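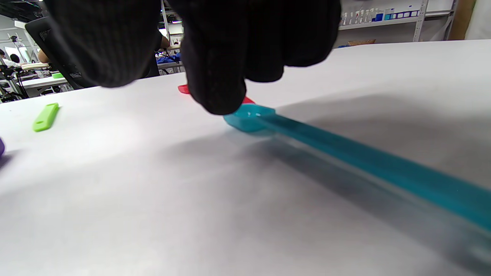 Reading time: 4 minutes

4. Does a studio session sell records?

4.1 The claim and where it comes from

Most writing on local radio takes it as settled that an in-studio session helps a band sell its new record. The claim turns up in station fundraising letters, in grant reports, and in a fair number of journal articles, where it is usually supported by a citation to another article that makes the same claim. We followed these citations back as far as we could. They end in a handful of interviews with station managers and one conference talk that was never written up. Station managers may well be right about this, but they are also the people with the most to gain from being right, and we would like something firmer.

The strongest version of the argument is made by Hauksdóttir, who treats the session as a kind of trust signal. A listener hears a host she likes talking with a singer she has never heard of, and some of the host's standing passes to the singer. It is an attractive idea. It also predicts that sessions should matter most for unknown acts, and in the Clumbridge data we see no clear sign of that. Sille Hauksdóttir has told us that her argument was meant for weekly shows with a long-serving host and should not be stretched to one-off holiday programming. We accept the point, though the published version does not make the limit plain, and later authors have stretched it a good deal.

4.2 What the Clumbridge figures can support

Our sales figures come from Sevix, the point-of-sale system used by the independent record stores in Clumbridge, and our airplay figures come from the logs of Suveck, the town's listener-supported station. The logs list 239 in-studio sessions over the study period. Of these, 80 could be matched to a physical release by the same act. The rest were by acts with nothing new on sale, or with a record sold only from the merch table, or under a name that the host spelled in a way we could not match to anything.

Taken together, the matched releases sold 784 copies through the stores. That is a small number, and most of what follows should be read with it in mind. A single popular split single can move the whole average, and one did. When it is left in, sales in the week after a session look much better than sales in the week before. When it is taken out, the difference shrinks to something we would not want to defend in front of a statistician.

Timing is the larger problem. Bands do not go on the radio at random moments. They go on when they have a record coming out, a release show booked, and posters up in the window at Magaña, the largest of the stores. The session, the show and the posters all land in the same few days, and the sales bump lands there too. Earlier studies give the whole bump to the session. We can find no reason for this except that the authors were studying sessions.

We tried to get around the problem by looking at sessions that were moved at short notice, where the release date stayed put. There were too few of them. In the ones we have, sales followed the release date and paid little attention to the broadcast. We mention this as a hint only – a reader who already believes in the session effect could explain it away easily enough.

Figure 3. Measuring spoons on a white table, with two gloved hands holding controllers. 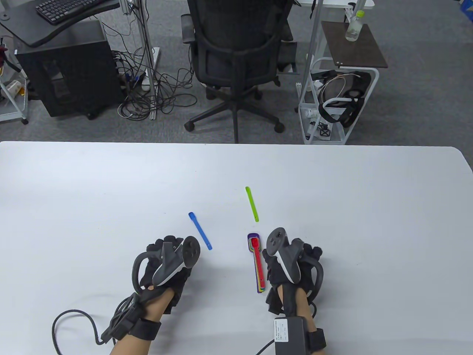 4.3 Asking buyers directly

One answer to weak sales data is to ask people at the counter why they bought the record. Þórarinn Ásgeirsdóttir did this at Magaña in November, using a short printed card, and has kindly let us read the replies. Many buyers ticked "heard it on the radio." Many of the same buyers also ticked "friend told me," "saw them live" and "liked the cover," since the card allowed any number of ticks and did not ask which came first.

We are less impressed by this evidence than others have been. People standing in a record store, holding a record by a local act, know what the nice answer is. Several wrote the name of the station in capital letters, or added a heart. That tells us something real about how they feel toward Suveck, and a study of loyalty could make good use of it. Whether they would have left the record in the rack without the session is a different question, and the card cannot reach it.

There is also the matter of who was not asked. Anyone who heard the session and decided against the record never came to the counter. Hosts tend to assume that exposure can only help. A dull interview, or a live take with the vocals too low in the mix, might put off a listener who had been ready to buy. None of the studies we reviewed allows for this, and the only measure that could catch it would be a survey of listeners at home.
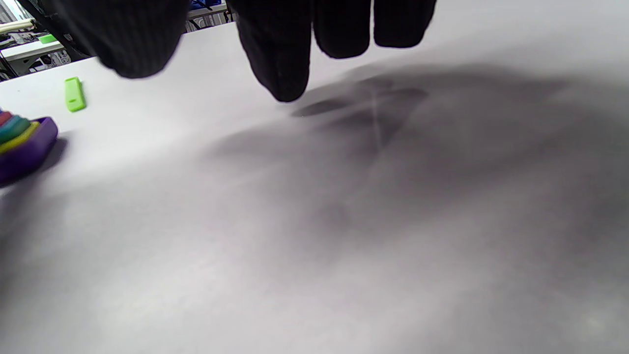 4.4 Limits of the present analysis

Our own work has weak spots that a fair critic would start with. Sevix records what was sold but has no idea who bought it, so a band's relatives count the same as strangers. Sales at shows are missing entirely, and for some acts these are likely to be most of the sales there are. Downloads and streams were left out because we could not tie them to Clumbridge with any confidence.

The airplay logs were kept by hand, and the level of care varies with the host. Start times are sometimes blank. Repeats were not marked until late in the period, so a session aired twice may appear as one.

For these reasons we do not claim that sessions have no effect on sales. Our claim is narrower: the effect reported in earlier work is no larger than one would expect from release timing alone, and the sources usually cited for it do not contain a test that could tell the two apart. Section 5 takes up the session's value to the station itself, where the records are better kept.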